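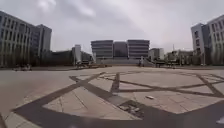
The Batuter is a two-seat amateur-built light aeroplane, designed by Kasun Karunaratne and sold as a set of plans by the small firm Fluvov. It is a high-wing taildragger meant for short grass strips, and it has won a very loyal following among home builders, who like its easy manners and its wonderfully clear drawings.

Design

The fuselage is a welded steel tube frame covered in fabric. The wings have wooden spars and ribs and fold back along the sides, so that the finished aircraft can be kept in an ordinary barn or towed home behind a car. Pilot and passenger sit side by side, with a door each and a skylight overhead that gives a superb view in turns. Big, soft main tyres soak up the bumps of a rough field.

The plans run to 211 sheets, many of them full size, so ribs and brackets can be traced straight on to the material. Karunaratne drew every sheet by hand and added notes in the margins, including a much-loved page on how to glue a spar in a cold garage.

Development

Work on the prototype began in a shed at Collen airfield and took 19 months. Zamfira Lazăr, a glider pilot and instructor, made the first flight one January morning. She asked for a larger rudder afterwards, and the change went into the drawings before any plans were sold. The prototype is still based at Collen and still flies most weekends.

Variants

Batuter: the original version, with a tailwheel and folding wings.

Batuter Ekanayake: fitted with a nosewheel and a slightly wider cabin, and named after the valley where its trials were flown. Builders can switch to this layout until the undercarriage mounts are welded.

Batuter T: a glider tug with a stronger tail and a coarse-climb propeller. Only one has been built.

Building and flying

A first-time builder can expect to spend up to 12 years of spare evenings on the job, though many finish far sooner. As of Feb 3, 2025, 17 aircraft had flown. Owners praise the light ailerons and the short take-off run, and a good number have gone on to begin a second one.

See also

Homebuilt aircraft
Folding wing
Conventional landing gear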